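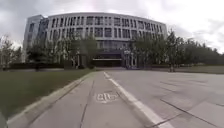 The front path at Rowlands, looking toward the main building.

Outdoor > Paths & Paving > Sealers > Trandar Path Sealer

Trandar Path Sealer, clear, for concrete walkways

I get asked for this one more than anything else I sell, so I finally sat down and wrote it a proper page. Trandar is a clear sealer for plain concrete. It goes on with a roller and it soaks in, so you don't end up with that plastic-looking skin that peels off in sheets after a couple of winters (I've scraped enough of that off other people's walks, thank you very much).

The Rowlands path is the job I send people to look at. It's long and dead straight and it goes right at that big curved building, so you notice every blotch on the walk up - there's not much to distract you but grass and trees. Blagoje Spahić looks after the grounds there, and he wanted something that would keep leaf stains from setting in but still look like concrete when he was done. We went back and forth on it for most of a March and settled on two thin coats of Trandar with no tint. I was nervous about doing a straight run that long with a roller! Work in short sections, full width, and stop only at a joint. If you stop in the middle of a slab you will see it forever.

What you're getting

One pail covers 1000 square feet in a single thin coat. Rough or old concrete drinks more, so if yours is pitted or you can see a lot of sand in the surface, buy the extra pail. I'll take back unopened ones. There's a smaller can too that does 100 square feet, and that's plenty for a front step and a short walk.

It's low odor, it cleans up with water, and it dries clear. On older gray concrete it comes up a touch darker, a bit like the path looks an hour after rain. I happen to like that. If you don't, try a patch behind the trash cans first.

Putting it down

Sweep, wash, and let the concrete dry for two full days. Shady stretches next to hedges or under trees take longer and they'll fool you, because the top goes pale while it's still damp underneath. Tape a square of plastic down overnight and look for fog on the inside in the morning.

Don't put it down if it's going to get over 80 degrees. It flashes off too quick and you get roller lines. An overcast day is perfect, as long as the rain holds off for six hours after you finish.

Two thin coats beat one heavy one every time. I use a 3/8 nap roller on an extension pole and keep a rag in my back pocket for drips on the grass edge.

Not for brick, not for tile, and please not for stamped concrete that already has a glossy coat on it. For those I carry the Vesham line, and Myfanwy Jarman at the Trumness store knows it far better than I do, so call and ask for her.

Pails ship by truck only. Small cans go in the regular mail, except in freezing weather when I hold them back - a frozen can is a ruined can and I'd sooner you waited a week.

Page updated Jan 6, 2021

Filed under: Concrete care, Walkways, Clear sealers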